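# Rue Kurtuluş, les collections du musée de l'Outil retrouvent deux salles en octobre

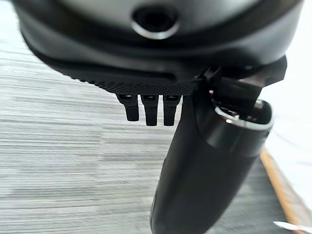
Les habitués du musée de l'Outil l'attendaient depuis si longtemps que certains avaient fini par ne plus poser la question à l'accueil : les deux salles du premier étage, rue Kurtuluş, rouvriront au public en octobre, avec une exposition consacrée à la prise en main, c'est-à-dire à tout ce que l'on tient, serre, tourne ou dévisse du matin au soir sans y penser. Manches de rabots, poignées de cannes, porte-plumes, bouchons de flacons, clés de toutes tailles, il y en aura pour tous les goûts (et pour toutes les paumes !). Une large place y est faite au moletage, ce quadrillage serré de petites pointes en losange que l'on reconnaît bien sur la plaque noire de notre photo, et que l'on retrouve sur tant d'objets de métal, du briquet de grand-père à la barre de musculation.

L'inventaire de la collection, repris pièce par pièce pendant la fermeture, s'arrête aujourd'hui à 1 315 objets. Il a bien fallu choisir, et Themis Katsaros, qui signe le parcours, en a retenu 131. « J'ai commencé par ceux qui étaient usés, parce que l'usure raconte où se posait le pouce », explique-t-elle – et elle vous montrera volontiers, si vous la croisez, ce compas d'ajusteur dont une seule branche est devenue lisse. Une bonne partie des pièces vient du fonds de l'ancienne quincaillerie Zeditz, fermée de longue date, dont beaucoup de familles du quartier gardent encore une boîte de vis ou un mètre pliant au fond d'un tiroir.

La seconde salle, plus petite, est celle où l'on pourra toucher. Pantelis Gkikas, tourneur à la retraite, y a installé son établi et viendra certains après-midi faire la démonstration des molettes, ces roulettes d'acier trempé que l'on presse contre la pièce pendant qu'elle tourne. Il a préparé une série de cylindres en laiton, du grain le plus fin au plus mordant, que les enfants comme les grands pourront comparer les yeux bandés. Il a aussi beaucoup à dire sur les manches en frêne, et mieux vaut prévoir un peu de temps devant soi.

Les travaux ont porté sur l'éclairage, le parquet et surtout l'escalier, doublé désormais d'un ascenseur. L'entreprise Fident, chargée des vitrines, a conservé les anciens meubles de chêne en changeant seulement les glaces et les serrures. Plusieurs outils de bourrelier, prêtés par le musée de Hestwood, resteront jusqu'au printemps.

L'entrée se fera par la cour pendant les premières semaines, le temps que la peinture du porche soit terminée. Les écoles peuvent s'inscrire dès maintenant auprès de l'accueil, le matin de préférence.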